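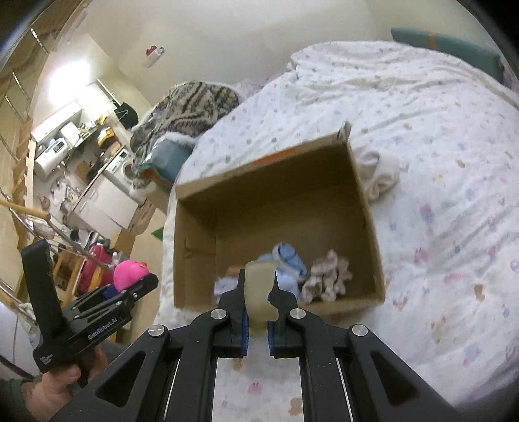
Chapter 4

Paying for Play: Casino Bonuses and Their Terms

Most casinos give new players something extra to start with. The offer may be a matched deposit, a refund on losses or a set of free bets. This chapter looks at what such offers cost the house and the player.

We begin with the wagering requirement - the amount a player must bet before cashing out. Section 2 follows Leandro Villanueva, a new customer at the Prira casino in Clitthorpe, through 7 days of play. Readers should review expected value before going on.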